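Guide de planification et d'achat, section 3 : préparer et chiffrer un poste simulé « évier et plan de travail »
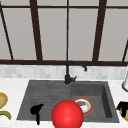
3.1 Objet de cette section

La section 3 s'adresse aux équipes qui préparent l'achat d'un poste Faluveck pour des tâches de cuisine : ramasser une assiette dans un bac, déplacer un objet posé sur un égouttoir, travailler sous un robinet. Elle couvre le dimensionnement du calcul, le choix des licences, la liste des scènes et l'établissement du budget. L'achat du bras physique est traité en section 4.

Les étapes sont à suivre dans l'ordre. Les résultats des étapes 1 à 4 se reportent dans la fiche de chiffrage livrée avec le dossier d'achat. Une équipe qui possède déjà un poste Faluveck peut commencer à l'étape 3.

Note : cette version de la section est datée du 28 septembre 2020. Elle remplace celle du mois d'août, dont la grille de licences n'est plus valable.

3.2 Avant de commencer

Réunissez les éléments suivants :

- la liste des tâches à simuler, une ligne par tâche ;
- les dimensions du local où sera installé le poste de calcul ;
- le plan de l'évier réel, si un essai physique est prévu par la suite ;
- le nom du service qui signera la commande et son plafond de dépense ;
- le contrat de maintenance en cours, le cas échéant.

Attention : ne commandez pas le matériel de calcul avant d'avoir arrêté la liste des scènes. Le nombre de scènes exécutées en parallèle détermine la carte graphique, l'alimentation et parfois le raccordement électrique du local. Un poste trop petit ne s'agrandit pas toujours, le châssis Skalix compact n'acceptant qu'une seule carte.

3.3 Étape 1 : décrire la tâche

1. Ouvrez la fiche de chiffrage à la page « Tâches ».
2. Inscrivez un verbe, un objet et un lieu. Par exemple : saisir l'assiette, bac droit de l'évier.
3. Indiquez l'état de départ de l'objet. Une assiette vide et une assiette portant des restes de nourriture sont deux états distincts et se chiffrent séparément.
4. Indiquez les obstacles fixes. Sur un évier à égouttoir rainuré et bac unique, il s'agit au minimum du bec du robinet, de son levier et des parois du bac.
5. Indiquez les objets présents qui ne font pas partie de la tâche.
6. Fixez le critère de réussite en une phrase vérifiable par le logiciel.

Le point 5 est souvent omis. Un bol ou un rouleau placé au bord du plan de travail réduit l'espace d'approche même quand le robot n'a pas à le toucher. La scène « évier » du catalogue laisse plus de plan de travail à gauche de l'évier qu'à droite ; une trajectoire qui passe par la droite demandera davantage de réglages, et donc davantage d'heures à inscrire au budget.

Note : une même scène peut servir à plusieurs tâches. Ne comptez pas une licence de scène par tâche.

3.4 Étape 2 : choisir les scènes

Trois niveaux de scènes sont proposés.

Niveau A, scène du catalogue. Le mobilier, les matières et l'éclairage sont figés. Les objets mobiles peuvent être déplacés ou remplacés par d'autres objets du catalogue. Livraison immédiate.

Niveau B, scène adaptée. Le client choisit la forme de l'évier, la position du robinet et les matières du plan de travail. Prévoyez une validation intermédiaire avant la livraison définitive.

Niveau C, scène relevée sur site. Le local réel est mesuré puis reproduit. Ce niveau se justifie lorsqu'un bras physique doit exécuter la même tâche dans le même local.

Pour choisir :

1. Si la tâche sert à comparer des méthodes de commande, prenez le niveau A.
2. Si la tâche dépend de la profondeur du bac ou de la hauteur du bec, prenez le niveau B.
3. Si un transfert vers le local réel est inscrit au projet, prenez le niveau C pour une seule scène et le niveau A pour les autres.
4. Reportez le niveau retenu en face de chaque tâche.

Attention : la finesse du rendu n'est pas liée au niveau. Une scène de niveau A peut montrer des joints de carrelage et des rainures d'égouttoir peu nets ; c'est le réglage de texture qui en décide. Ce réglage agit sur la mémoire graphique, pas sur le prix de la licence. Si votre commande repose sur la vision, effectuez l'essai de l'étape 4 avec les textures au réglage prévu en production.

3.5 Repère de l'effecteur

Dans la vue de travail, la position de l'effecteur peut être figurée par une sphère rouge. Elle est dessinée par-dessus la scène et peut masquer une partie de l'objet à saisir, par exemple le bord d'une assiette posée au fond du bac.

Pour les équipes qui enregistrent des images en vue d'un apprentissage :

1. Décidez si le repère doit figurer dans les enregistrements.
2. Si la réponse est non, cochez « sans repère » dans la fiche. Le module d'enregistrement double devient nécessaire et s'ajoute au devis.
3. Si la réponse est oui, vérifiez que l'objet reste suffisamment visible depuis le point de vue choisi.

Note : le diamètre apparent du repère dépend de la distance au point de vue. Il ne correspond pas au volume réel de la pince et ne doit pas servir à vérifier les collisions.

3.6 Étape 3 : dimensionner le poste de calcul

1. Relevez le nombre d'épisodes souhaité par tâche. La valeur de départ conseillée est de 1000 épisodes.
2. Choisissez une configuration dans la liste qui suit.

Configuration Skalix compacte : une carte graphique, un poste opérateur. Convient à une tâche à la fois et à la mise au point des scènes.

Configuration Skalix double : deux cartes graphiques, jusqu'à 40 scènes en parallèle au réglage de texture moyen. Convient à la plupart des équipes.

Configuration Fairclough en baie : réservée aux projets qui font tourner plusieurs tâches en continu. Nécessite un local ventilé et une ligne électrique dédiée.

3. Vérifiez la place disponible. La baie Fairclough demande un dégagement de 82 cm à l'avant pour l'extraction des tiroirs.
4. Vérifiez le bruit admissible. La configuration double est donnée pour 55 dB à pleine charge ; ne l'installez pas dans un bureau partagé sans en parler aux occupants.
5. Reportez la configuration, puis ajoutez l'onduleur et le stockage.

Attention : le stockage est la ligne la plus fréquemment sous-évaluée. Les images de plusieurs points de vue, conservées sans compression, remplissent le disque fourni bien avant la fin d'une campagne. Chiffrez un volume externe dès la première commande.

3.7 Étape 4 : demander un essai

Un essai est possible avant l'achat, sur une scène de niveau A et une tâche au choix.

1. Envoyez la fiche de chiffrage complétée jusqu'à l'étape 3.
2. Désignez la tâche d'essai. Choisissez la plus difficile de la liste.
3. Installez la licence temporaire sur un poste existant ou demandez un accès distant.
4. Lancez la tâche avec les objets voisins en place, puis sans eux.
5. Notez pour chaque passage le temps de calcul, la mémoire graphique occupée et le taux de réussite.
6. Renvoyez les relevés avec la fiche. Le devis définitif est établi sur cette base.

Une assiette ronde posée à plat au fond d'un bac est un bon objet d'essai. La pince doit passer les parois, trouver le bord et ressortir sans heurter le robinet. Un col de cygne recourbé vers le bac réduit l'ouverture utile par le haut ; prévoyez au moins deux angles d'approche dans le programme d'essai.

Note : les résultats obtenus par accès distant incluent le délai du réseau. Ne les utilisez pas pour dimensionner un poste local.

3.8 Étape 5 : établir le budget

Remplissez les lignes de la fiche dans l'ordre suivant.

Achats uniques
- Poste de calcul et onduleur
- Stockage externe
- Scènes de niveau B ou C
- Module d'enregistrement double, si demandé

Dépenses annuelles
- Licence Faluveck, par poste
- Abonnement au catalogue de scènes et d'objets
- Maintenance Bretier, matériel et remplacement sur site
- Électricité et, pour une baie, climatisation du local

Temps de travail interne
- Mise au point des scènes
- Rédaction et vérification des critères de réussite
- Formation des opérateurs
- Tri des enregistrements

Le temps interne n'apparaît pas au devis. Inscrivez-le malgré tout dans votre propre demande de crédits : la mise au point d'une première scène de niveau B mobilise une personne pendant une bonne partie du projet de démarrage.

Attention : la maintenance Bretier court à partir de la livraison, même si le poste n'est pas encore raccordé. Faites coïncider la livraison avec la disponibilité du local.

3.9 Échelonner la commande

Lorsque le plafond ne permet pas de tout acheter en une fois, procédez en deux commandes.

Première commande : configuration Skalix double, une licence, l'abonnement au catalogue, le stockage externe.

Seconde commande : scènes de niveau B ou C, module d'enregistrement double, licences supplémentaires.

L'ordre inverse est déconseillé. Une scène relevée sur site perd son intérêt si le mobilier du local est changé avant la mise en service du poste.

Les tarifs du devis restent fixes pendant sa durée de validité, y compris pour la seconde commande si celle-ci figure au devis initial. Demandez que les deux tranches y soient inscrites séparément, chacune avec son délai de livraison.

3.10 Contrôle avant signature

- Chaque tâche porte un critère de réussite.
- Chaque tâche est rattachée à une scène et à un niveau.
- Le réglage de texture de l'essai est celui de la production.
- Le choix « avec repère » ou « sans repère » est coché.
- Le dégagement et la ligne électrique du local ont été vérifiés.
- Le stockage externe figure au devis.
- La date de début de maintenance est connue.

Conservez une copie de la fiche signée. Elle sera demandée à la réception du matériel et pour toute extension de licence.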